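About Stistus

Stistus makes planning software for robot arms that work in rooms built for people. Our main product is called Osar. It takes what the robot knows about the room, and what it has been asked to do, and it produces a motion the arm can follow. We also sell Makhubela, a smaller tool for replaying and comparing motions after a run.

The company was started by Shinji Hattori and Soon-im Won, who met while writing control code for packaging lines. On a packaging line everything has its fixed place, and a motion can be prepared one time and used for years. They wanted to work on the other case, where a cup stands in one spot in the morning and in another spot after lunch.

Today we are 12 people. Most of us write code, two of us take care of the customers, and Soon-im does both.

How we work

Every change to Osar is tested in simulation before it goes to a real arm. Our test library is named Gramberg and it has 687 scenes at present, many of them kitchens. A scene can be very simple: a counter, cabinets under it, one cup to reach. Simple scenes are useful to us -- if the planner takes a strange path there, we can see quickly which part of the code is responsible.

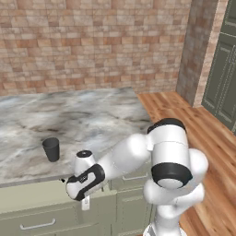

The full library runs every night, and the results are on Shinji's screen before he has taken off his coat. When a scene fails, it is given to one person, and this person keeps it until it is understood. The longest such case stayed open for 132 days. It was a rounding mistake in how we computed the wrist angle, and we still speak of it at lunch.

We do not promise that simulation is the same as the real world. Friction, light and worn joints are difficult to model well. For this reason each release also spends 40 hours on the arms in our workshop, and we publish the notes from these hours together with the release, including the parts that did not go well.

Working with us

Our customers are mostly small teams who build their own robots and do not wish to write a planner from the beginning. If you are such a team, please write to Soon-im and tell her which arm you use and what it must reach. Osar 4 will be released in December, and trial licenses can be requested now.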